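スプーンをならべるのは、だれの仕事? 食堂のロボットのはなし

こんにちは! ジュクビー(Jukby)という会社の食堂ではたらいている、オラタイ・スックサワットです。みんなが学校で給食を食べるみたいに、うちの食堂には、近くの工場や事務所の人たちがお昼ごはんを食べにきます。わたしの仕事は、ごはんを作ることじゃなくて、食べる場所をととのえること。テーブルをふいて、コップを出して、スプーンとおはしをならべて、食べおわったら片づけて、またふいて……のくりかえしです。

地味でしょう? でもね、けっこういそがしいんですよ。

うちの食堂では、お昼に751人分の席を用意します。いちどに751人がすわるわけじゃなくて、早い組、まん中の組、おそい組に分かれてきてくれるんだけど、スプーンの数は人の数だけいります。あらって、かわかして、むきをそろえて、ならべる。おまつりのあった二月は、一日で1168人分ということがありました。その日の夜は、目をつぶってもスプーンが見えました(ほんとうに見えるんです。銀色のまるいところが、ずらーっと)。

その食堂に、いま、ロボットがやってきています。今日はそのはなしをしますね。

「自動化」ってなんだろう

さいしょに、ちょっとだけむずかしいことばを出します。「自動化(じどうか)」です。

人が手でやっていたことを、機械にやってもらうようにすること。これが自動化です。みんなのまわりにもたくさんありますよ。駅の改札で、むかしは駅員さんがきっぷを一枚ずつ切っていました。いまはピッとやるだけですよね。洗たく機もそう。わたしのおばあちゃんは子どものころ、川で服をあらっていたそうです。冬は手がまっかになったと言っていました。

食堂にも、もう自動化されたところがあります。うちでいちばん古いのは食器あらい機で、スカンスカ(Skandska)という名前のついた、大きな箱みたいな機械です。かごに入れて、ふたをおろして、ボタンをおす。すると中でゴーッとお湯がふき出します。ふたをあけたときの湯気がすごくて、めがねの人はしばらくなにも見えません。

じゃあ、どうして食器あらいはずっと前に機械になったのに、スプーンをならべるほうは、いままで人の手だったんでしょう?

かんたんそうなことが、むずかしい

ちょっとやってみてほしいことがあります。おうちにあるスプーンを一本、テーブルにおいて、ひろってみてください。

できましたか? できましたよね。たぶん、なにも考えなかったと思います。

でも、あなたの手は、ものすごくたくさんのことをしています。まず、スプーンがどこにあるか目で見る。手をそこまでのばす。テーブルにぶつかる前にとめる。うすい柄(え)の下に、つめの先をちょっと入れる。もちあげる。すべりそうになったら、指に力を入れる。おもいほうがどっちかも、なんとなくわかっている。

ロボットにとっては、このひとつひとつが大問題なんです。

食器あらい機は、いつもおなじ場所で、おなじことをすればよかった。かごの大きさも決まっています。でも、テーブルの上は毎日ちがいます。スプーンがななめになっていたり、コップがいつもより右にあったり。テーブルのもようもくせもの。白地に赤いすじが入った石みたいなもようだと、どこまでがもようで、どこからがものなのか、機械の目にはわかりにくいことがあるそうです。

すきとおったコップも苦手なんですって。光がむこうへ通りぬけてしまうから、「ここにものがある」と見つけにくいらしいの。わたしたちだって、ぴかぴかにふいたガラスのドアにぶつかることがありますよね。わたしはあります。二回あります。

れんしゅうの部屋へ行ってみた

ロボットは、いきなり食堂にはたらきに来るわけじゃありません。はじめに、べつの部屋でれんしゅうをします。

その係をしているのが、ジェニヴァウド・アルーダさん。もとは食堂のコックさんで、カレーの大なべを毎日かきまぜていた人です。機械いじりがすきで、いまはロボットにうごきを教える仕事をしています。わたしは休み時間に、よくのぞきに行きます(お茶を持っていくと、よろこんで入れてくれるので)。

部屋といっても、工場みたいなところじゃないんですよ。テレビがあって、たなにびんがならんでいて、ふつうのおうちの部屋みたい。そこに、おりたたみのテーブルを出して、れんしゅうします。
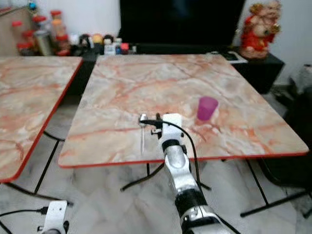 スプーンとコップのれんしゅう。白いロボットアームの先が、テーブルの手前のふちのすぐ上まで来ています。右にあるのは、すきとおったこいピンクのコップ。

アームというのは「うで」のこと。白いうでのとちゅうに、黒いわっかのところがあるでしょう。うでの先についているのは「グリッパー」といって、ものをつかむ手のかわりです。黒くて小さいのが指。人間の手とは、ずいぶんちがいますよね。

わたしはさいしょ、「指が五本なくて、こまらないの?」ときいてしまいました。ジェニヴァウドさんはちょっと考えて、「きみはスプーンをならべるとき、小指をつかってる?」と言いました。

次の日、気をつけて見てみたら、つかっていませんでした。なんだかくやしかったです。

どうやって教えるの?

ロボットに「スプーンをならべて」と日本語で言っても、それだけではできません。教え方はいろいろあるんだけど、うちでやっているのは、人がお手本を見せるやり方です。

人がアームをうごかして、スプーンをつかんで、おく。そのときのアームのまがりぐあいや、カメラにうつったものを、コンピューターがぜんぶおぼえておきます。これを何回もやります。何回もというのは、3回や4回じゃありませんよ。スプーンのおき方だけで、およそ500回やったそうです。

しかも、おなじことを500回やるんじゃなくて、すこしずつかえるんです。コップを右にずらしてみる。スプーンのむきをかえてみる。部屋のあかりを暗くしてみる。いろいろな場合を見せておかないと、本番でちょっとちがうことがおきたとき、ロボットはどうしていいかわからなくなってしまうから。

わたしも一度、お手本をやらせてもらいました。これがもう、へたくそで! スプーンなんて何年もさわってきたのに、アームをとおすと、自分の手じゃないみたいなんです。スプーンはテーブルに「カン!」と当たるし、コップはたおすし。ジェニヴァウドさんは「しっぱいも役に立つから」と言ってくれたけれど、わらうのをがまんしている顔でした。

食堂でのはじめての日

れんしゅうをしたあと、ロボットを食堂のすみで使いはじめました。まかせたのは、まどぎわのテーブルだけです。

はじめての日のことは、よくおぼえています。ロボットは、とにかくゆっくり! わたしがテーブルをひとつ終えるあいだに、ロボットはスプーンを一本おいたところでした。それも、おく前にぴたっととまるんです。考えごとをしているみたいに。

常連のお客さんのイズマエウ・ヘゼンジさんは、ロボットが一本おくたびに小さくはくしゅをしていました。わたしは何年もならべているのに、はくしゅをもらったことがありません。そう言ったら、イズマエウさんはわたしにもはくしゅをしてくれました。

はじめのころのしっぱいも書いておきますね。スプーンをうらがえしにおく。となりの席の分まで、おなじ場所にかさねておく。だれかがわすれていったえんぴつを、スプーンのとなりにきちんとならべる(これはわたし、ちょっとかわいいと思いました)。

いまは前よりはやくなりました。それでも、わたしのほうがはやいです。ただ、ロボットはお昼の前でもおなかがすかないし、おしゃべりもしないので、気がつくとちゃんとまどぎわがぜんぶ終わっています。

わたしたちの仕事は、なくなるの?

学校見学の子たちが来ると、かならずこれをきかれます。「おばさんの仕事、なくなっちゃうの?」

いい質問です。わたしも、おなじことを店長にききました。

正直に言うと、はじめてロボットのはなしを聞いた日は、いやな気持ちでした。帰りのバスで、ずっとまどの外を見ていました。いっしょにはたらいているオダイル・アラウージョさんは、もっとはっきりしていて、「おれは機械のおもりをするために、この会社に入ったんじゃない」とおこっていました。

それで、みんなで話し合いをしました。お昼の片づけがおわったあと、三時ごろから、食堂のいすをまるくならべて。店長のシワン・ルウェリンさんは、つぎのことを約束してくれました。ロボットが来ても、いまいる人にやめてもらうことはしない。だれがどの仕事をするか、先に本人と相談する。ロボットがうまくいかなかったら、いつでももとのやり方にもどす。

約束は紙に書いて、休けい室のかべにはってあります。オダイルさんが四すみをテープでがっちりとめたので、たぶん台風が来てもはがれません。

じゃあ、なにがかわったか。

わたしの場合は、スプーンの時間がへって、そのぶん入り口に立つ時間がふえました。つえをついている人の席をさがしたり、たまごを食べられない人に、どのおかずならだいじょうぶか教えたり。前は「あとで行きますね!」と言いながら、スプーンのかごをかかえて走っていたんです。あとで、と言って行けなかったことも、たくさんありました。

手首もらくになりました。スプーンのかごって、いっぱいに入れるとかなりおもいんですよ。二月のおまつりのときは、しっぷをはっていたくらい。

でも、いいことばかりじゃありません。ロボットがとまったら、だれかが見に行かなくちゃいけない。ブザーがピーピー鳴ると、お客さんとはなしていても、とちゅうで「ちょっとごめんなさい」になります。おぼえることもふえました。とまったときのボタンのおし方、コードのたしかめ方、きろくのつけ方。きろくはヒルキッツ(Hirkitz)というソフトに入力するんだけど、文字が小さくて、わたしは毎回めがねをさがします。

それに、わたしはスプーンをならべるのが、ちょっとすきだったんです。朝、まだだれもいない食堂で、窓から光が入ってきて、きれいにそろったスプーンがきらっとする。あの時間がみじかくなったのは、さびしいです。いまでも、おくの二つのテーブルは自分でならべさせてもらっています。

オダイルさんは、そのあとどうしたと思いますか? いまは、ロボットをとめて調べるのがいちばんうまいです。音をきいただけで、「あ、これはコードがひっかかってるな」とわかるんですって。それでもロボットのことは、すきじゃないそうです。すきじゃなくても上手になることって、あるんですね。

人がいるときの、きまりごと

食堂には小さい子もときどき来るので、ロボットのまわりには決まりがあります。みんながどこかではたらくロボットに会ったときにも使えるから、書いておきますね。

うごいているアームには、さわらない。ゆっくりに見えても、きゅうにむきをかえることがあります。

床に引いた黄色い線の中には、入らない。線がなければ、おとなに「どこまで近づいていい?」ときいてください。

コードをふまない、引っぱらない。

ものがおちても、自分でひろいに行かないで、近くの人をよぶ。食堂なら、わたしをよんでください。

とめるための赤いボタンもあります。あぶないと思ったら、はたらいている人はだれでもおしていいことになっています。まちがっておしても、しかられません。わたしもおしたことがあります。ロボットのそばに風船がとんできただけだったんですけどね。

おうちでやってみよう

さいごに、あそびをひとつ。名前は「グリッパーごっこ」です。

用意するものは、スプーン一本と、プラスチックのコップひとつと、わりばし。ガラスのコップはわれるので、つかわないでね。

わりばしを一本ずつ、左右の手に持ちます。その二本の先だけで、スプーンをはさんでもちあげて、コップのとなりにおいてみてください。うまくできたら、つぎはかた目をつぶってやってみましょう。コップまでの遠さが、きゅうにわかりにくくなりますよ。だれかに、こっそりコップの場所をかえてもらうのもおもしろいです。

なれてきたら、こんどは自分でさわらずに、家の人を「ロボット」にして、ことばだけで教えてみてください。「もうちょっと右」の「ちょっと」が、どれくらいなのか。わたしがジェニヴァウドさんとやったときは、コップの中にスプーンが入って、それはそれで正解ということになりました。

食堂に見学に来る人は、お昼のいそがしい時間をさけて、二時すぎに来てくださいね。そのころなら、わたしもオダイルさんもすこしひまです。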